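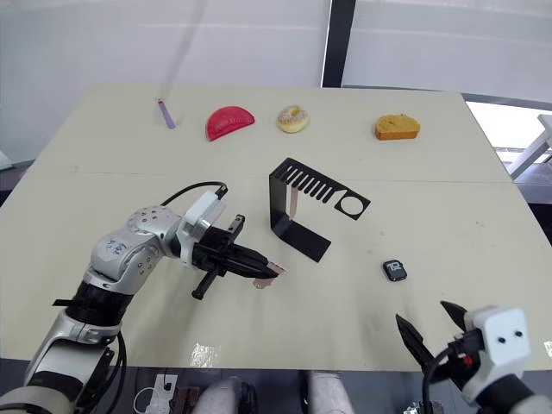 Section 12. Setting up your Plestell child growth scale

1. Pick a hard, level spot for the scale, well away from rugs, and give it a minute to settle.
2. Hold the green key until the display shows zero – it can be a little slow on cold mornings, so please be patient with it.
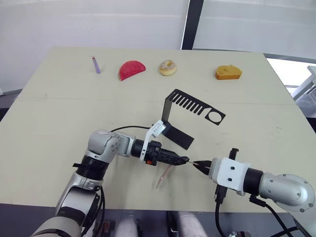 3. Type in your clinic code from the Anholm nutrition register, then press Save.

Note: If you see error 23, just go back to step 2.

Caution: Never lift the scale by its tray.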